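Small rooms, loud bands: why I'd take Tomidlow over any stadium

By Ruairi Morrison
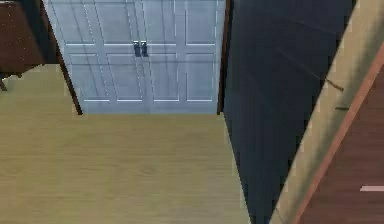
White double doors, closed. Computer-rendered picture.

I went to 77 gigs last year and the best of them was in a room that holds 303 people, with a low stage and a bar that only takes cash. Flunevton were playing their second album from start to finish, and by the third song I'd lost my voice, my mate and one glove. Glorious!

Festivals have their place. I've stood in fields with everyone else, squinting at a screen, and I've had a lovely time. But a band like Flunevton needs walls. Géza Erdős plays bass as if he's trying to shift furniture with it, and at Tomidlow you get that in your ribs – outdoors in October, supporting Junosell, the same songs just drifted off over the car park.

Tickets at Tomidlow were 10 quid. For that I got two supports as well, and one of them, Bailly, has hardly been off my stereo since (start with the slow one at the end of the EP, then play it again with the lights off).

So my plea to anyone booking tours this year is to give us two nights in the small room before you go for one in the big shed. The queue will be long and the walls will sweat, and I'll be down the front by the left-hand speaker with earplugs in and both gloves safely in my pocket.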